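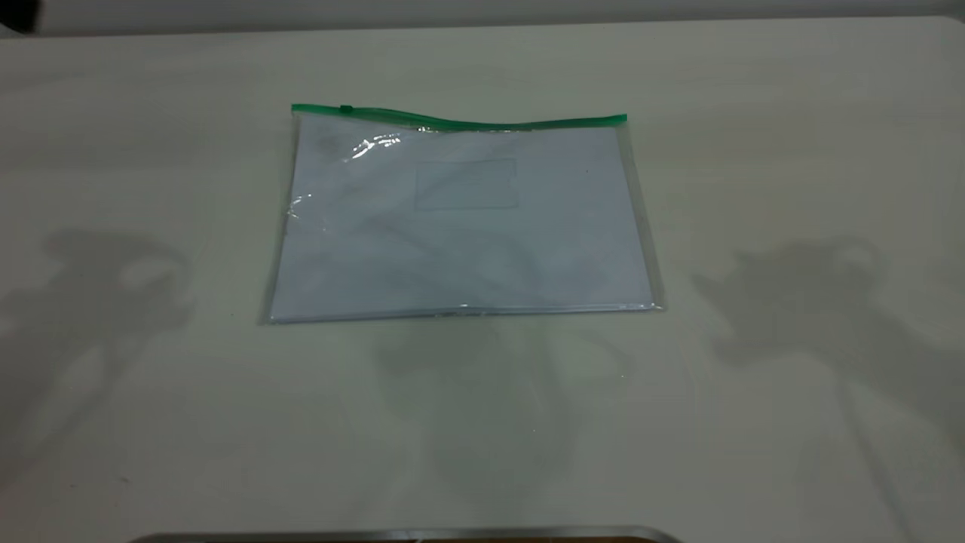
Pre-Purchase Inspection Checklist: Two-Arm Table Cell
Plunavia site, December 15, 2021

1. Work surface. Flat, pale, matte. PASS.
Comment: A glossy one was quoted in November for $400 more. We will live without it.

2. Test item. Clear zipper pouch, green zipper, white paper inside. PASS.
Comment: Glare on the plastic is fierce near the zipper. Budget for softer lights before anybody budgets for a smarter camera.

3. Emergency stop within reach of the operator's chair. FAIL.
Comment: Within reach of somebody's chair. Move it.

4. Gripper fingers. Spares quoted by Cestero and by Skalton. OPEN.
Comment: Skalton wants 90 days. Cestero wants 30 and a deposit. Order 2 sets either way.

5. Cables clear of the work area through full travel. OPEN.
Comment: See photo. The loops need clips. Clips are cheap, which may be why they were left off the quote.
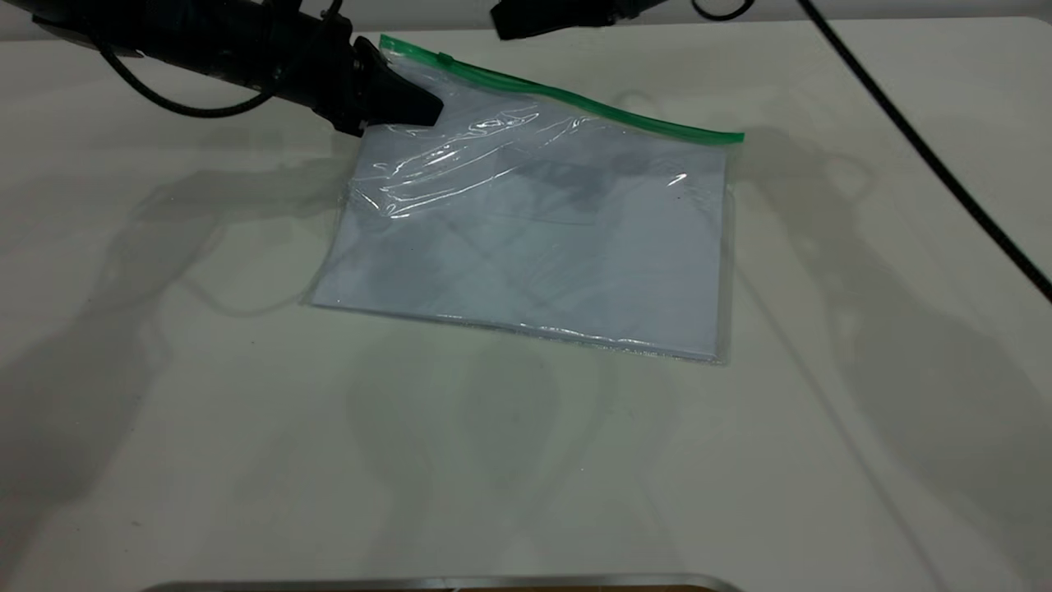
Item 5: gripper at the zipper corner of the pouch, cable looping off the arm.

6. Shadows on the table. NOTE.
Comment: Large, on both sides. Goes on the lighting line with item 2.

7. Service contract. OPEN.
Comment: Mofokeng covers parts and labor but bills travel separately. Get the travel rate in writing.

8. Training hours included in price. FAIL.
Comment: The quote says "as needed." We need a number.

Recheck items 3, 5 and 8 before the purchase order is signed.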